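Sorting a Cluttered Table with Two Baskets and a Little Stand

Every March I get the urge to clear off the big shared table, and every March I used to give up halfway through and go make tea. What finally helped was a system my friend Ketsara Intarasuk taught me, and it needs nothing fancier than two slotted baskets in different colors and a low stand to go between them.
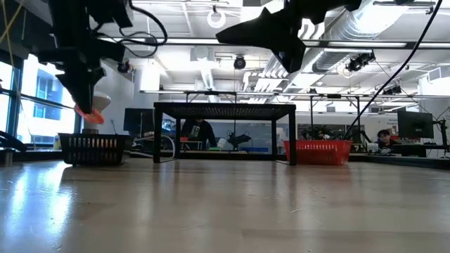 Black basket on the left, stand in the middle, red basket on the right.

Start by wiping the table down and letting it dry. Ours is a light, glossy wood with its share of scratches, so I lift the baskets when I move them - dragging them only adds more.

Put the stand in the center first, then a basket on each side, close enough to reach without stretching. The black one is for things that live somewhere else. The red one is for things that stay at the table. If your baskets are the same color, a bit of tape on one of them will do nicely.

Now pick up one item at a time and choose a basket. Try not to stop and admire anything (I'm terrible about this, especially with old notes and postcards). If you can't decide within 5 seconds, set it on top of the stand and keep going. Keep the space underneath clear, or you'll be fishing lost pens out of there until summer.

After 30 minutes, stop and carry the black basket around the building, dropping things off as you go. Then come back and deal with whatever is on the stand. I usually find I've made up my mind about most of it by then, and the rest can wait until after lunch.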